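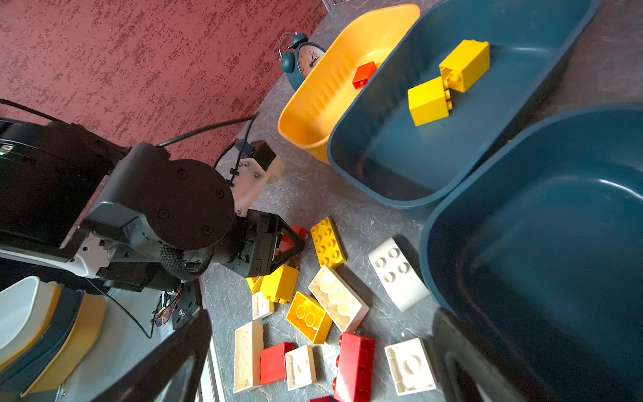

Sorting the big bricks, with the alarm clock behind the yellow bin.

September, evening

Started on the bricks after breakfast, later than I meant to. I had to go down to Clurano first for bread and parcel tape, and the shop had no tape, so I came back with bread and a ball of string. It was gone ten when I got to the bricks.

They have been in one bag since the spring. It is a good strong bag but everything goes to the bottom of it, including crumbs, and when you want a particular brick you end up tipping the whole lot out anyway. I decided to do it by colour. Red in the yellow bin, yellow in one of the dark teal tubs and white in the other. I did think about putting the yellow ones in the yellow bin, which would be easier to remember, but the yellow bin was nearest and I had already put a red in it. Once a thing is started I would sooner leave it.

The alarm clock was there too, the teal one with the two bells on top. It is louder than any clock needs to be. I have given up using it in the bedroom and it moves about the house from job to job. It usually tells me when to take something out of the oven. I like having a proper face to look at when I am working. If I use my phone for the time I end up reading it.

The list that came with the set says 113 pieces. I don't expect to find all of them. We lost several at the Brulness holiday let two summers ago and I know there is at least one under the cooker there, for I saw it and couldn't reach it with the spoon. I wrote to the owners about it and they were very nice, but they didn't have a longer spoon.

I did 20 minutes and then stopped for tea. It is a slow job if you are picking out one colour at a time. The other way is to take whatever comes to hand and put it where it goes. I changed to that after the tea and found I preferred it. You look up more but you think less. The sloped pieces slow me down either way. I always want to put them on one side as a separate kind of thing, and then I have a fourth pile with no bin to go in, and the whole plan falls apart. This time I was firm. A yellow slope is a yellow brick and it goes in with the yellows.

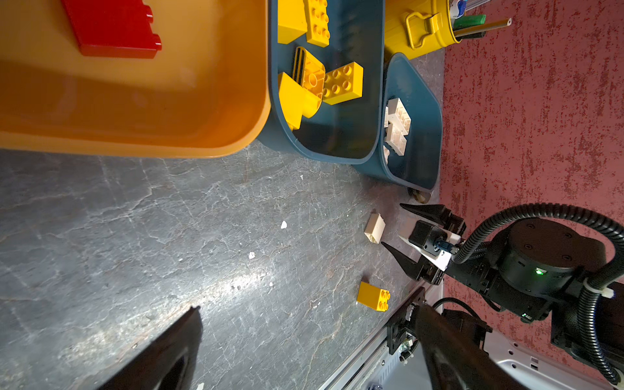

My sister said on the phone at lunchtime that I was doing it the wrong way round and that bricks should be sorted by shape. Her point was that a child looking for a long one doesn't much mind what colour it is, but a child looking for a red one will take any red one, so you may as well put the effort in where the hunting is hardest. She keeps hers in drawers, the Deltska ones with the clear fronts, and has done for years.

I said I would think about it. I did think about it, while I was doing the washing up, and I can see she is right about the long ones. Against that, sorting by shape means more containers than I own, and it means somebody has to know the difference between the shapes at tidying time. Colours can be put away by anyone, including a person of four who is cross and wants her tea. Most of my sorting has to survive that.

I also don't want drawers. I had a set once and the runners went. Open tubs can be carried through to the front room and carried back, and if one gets dropped there is nothing to break off it.

Had cheese on toast with the new bread. It was a bit under-baked in the middle but the toasting saw to that.

In the afternoon I washed 7 of the worst ones in the sink with washing-up liquid and an old toothbrush. The dirt gets into the hollow side, round the tube, and a cloth won't go in there. I tried a cotton bud last year and it left fluff. The toothbrush is much the best. I stood them hollow side down on a tea towel and left them, and turned them over at four o'clock when I went to draw the curtains at the back. There was still water running out of a couple. They can stay there overnight. I have made the mistake before of putting them away damp, and the tub smelt like a flannel for weeks.

The yellow pen pot wants going through as well. I know perfectly well that half of what is in there won't write. I picked up a pen this morning to put the brick list straight and had to try 3 before I got a line out of one. But I did not start on the pens today. If I had started on the pens I would have got out the drawer with the spare leads in it, and then the string would have needed a home, and I would have been up until midnight with everything on the floor and nothing finished.

Rain came on after four and stopped before the news. The gutter over the back door is dripping again, on the left this time.

I looked up the lids while the kettle was on. The tubs were sold as part of the Jin range and the lids were extra, which annoyed me then and annoys me now. They have stopped doing the dark teal. There is a grey lid that is meant to fit. I am not sure I want lids at all. A tub with a lid on gets other things put on top of it, and then nothing gets taken out. I have left the page open and will decide when I have had a look at the measurements.

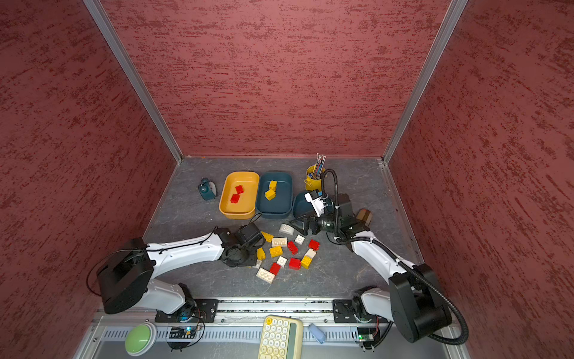
Still to do

Finish the whites. There are fewer of them than I remembered, so have a look in the bath toys.

Bring the clean ones in off the tea towel and put them with their colours.

Try every pen on the back of an envelope. Keep the green one whatever happens.

Measure the rims before ordering anything.

Parcel tape, if Clurano has had a delivery. If it hasn't, the string will have to do for the bag, which I am keeping for jumble.

Ring my sister back about the drawers and ask what she does with the slopes. I forgot to ask and I would like to know.

Gutter.

Bed at half past ten. Clock is back in the kitchen with the bells off.

Contact | Copyright: all words and pictures belong to the author of this diary | Back to top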